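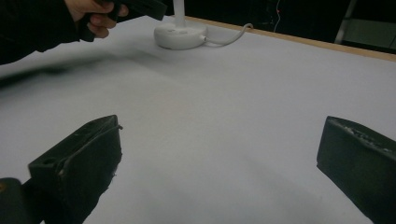 Home Files Card Issues History

Search this project

# Olthorpe Desk Lamps

Olthorpe is a set of short recordings of small table lamps being picked up, moved and set down on a desk surface. Version 2 holds 1539 clips, of which 1305 passed review. The work surface is plain white in this part of the set, so a pale lamp gives little contrast: the round, disc-shaped foot and thin white pole have to be separated from a white tabletop mostly by shading. Annotators should outline the foot first and treat the pole as a separate part.

## Contents

- `clips/` – recordings, grouped by lamp
- `parts/` – outlines for foot, pole, globe and cable
- `review.csv` – pass or fail, with a reason code

## Labeling notes

Lamp cables are labeled for their full visible length. Cables that belong to other equipment go under `other_cable`, even where they cross the lamp's own.

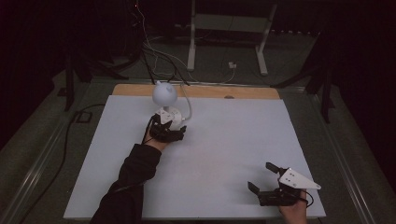
Where a cable leaves the table surface, close the outline at the table edge and open a new one on the other side. Lamps held off the surface get the state `lifted`; a lamp with any part of its foot touching gets `resting`. Do not guess the state from neighboring clips.

## Known issues

- Motion blur on fast transfers. Blurred lamps are labeled only if the foot can be located.
- Reason code `B` was used for two different faults in the first 100 clips reviewed.

## Maintainer

Umut Erdem. Corrections go through Issues – include the clip number.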